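How to test a robot hand on laundry at home

Many people write to us and ask if a robot can do the laundry already. My answer is: it can do parts of it, and you should test the parts one by one before you believe the whole. This guide explains how I test the first part, taking the clothes out of the washer. You need a front-loading machine, a basket, a robot hand with its arm, and one free afternoon.

Before you start

Unplug the washer and keep the door wide open. A door that swings back is the most common reason for a broken finger joint. Set the arm to its slow mode and learn where the stop button is without looking. Children and cats stay in another room.

Wash a small load and let the spin cycle finish. Do not test with dry clothes only. Wet cotton is heavy, it sticks to the metal wall, and the pieces twist around each other like rope. A robot that folds dry towels nicely on a table can still fail here.

Step 1. One piece

Leave one towel in the drum. Let the hand go in, close on the cloth and lift. Write down if it took the towel on the first try. If the fingers close on air, lower the wrist a little and begin again. Do not help by pushing the towel closer, because then you are testing yourself.

Step 2. The tail

When the hand holds a towel in the middle, one end usually hangs down. Watch this end. It can catch under the door rim or pull a second piece with it. Lift slowly until the end is free, and only then turn toward the basket. In the control program of our Skotby test arm I put a pause of 2 seconds before the turn, and it helped more than any change of grip.

Step 3. Mixed load

Now put in shirts, socks and one bed sheet. Give the robot 60 minutes and do not touch anything. Socks are the hard part. They lie flat in the holes side of the drum and the fingertips slide over them. The sheet is the other problem, as it comes out in one long piece and the arm is not high enough.

Step 4. Check the drum

Turn the drum by hand and look behind the rubber seal. Small things hide there, and a camera on the wrist does not see them well when the arm is moving. Count the test as passed only if the drum is empty.

What to expect

In July I would have said no to the question. Today I say yes for towels, sometimes for shirts, and not yet for socks. A person still does the same load much faster. If you have bad shoulders or a bad back, slow can be good enough. For the other readers I would wait.
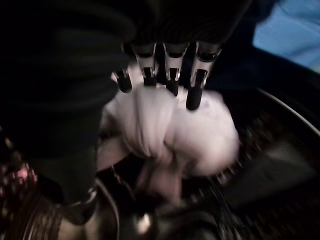

Zanavska Home Workshop, No. 253

Step 2 at the washer: the fingers hold a bunched white cloth, and its twisted end is still hanging down. Keep the wrist over the drum until this end is free.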